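Kartini Lumenta buys her tablecloths before she buys anything to put on them. Always has. Sixteen years of dressing tables for Jidow, the prop hire place off Rankin Street, and the cloth still comes first. Pale, textured, a bit of fringe if she can get it.

Then the clutter. A foam head for hats, biscuits in an orange box, a drink bottle laid on its side, a little green tub with a yellow lid. "Corner shop stuff," she says. "Stuff you'd realy have." Budget for one table: £184, cloth included. Screen is extra, and heavy.

Faustino Cárdenas, who shares the workshop, would bin the head. Too bald, too shop window. She wont hear it. Gives you height in the middle, she says, and everything else can lie down round it.

Next up, a hallway set for October. More hats.
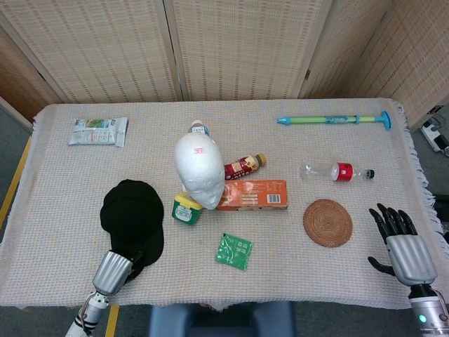
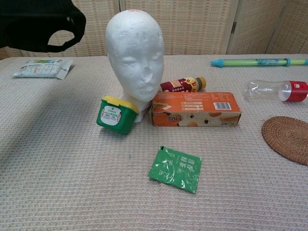
The foam head, green tub and orange box, with the folding screen behind.

Prolgate Magazine | Issue 184 | Page 16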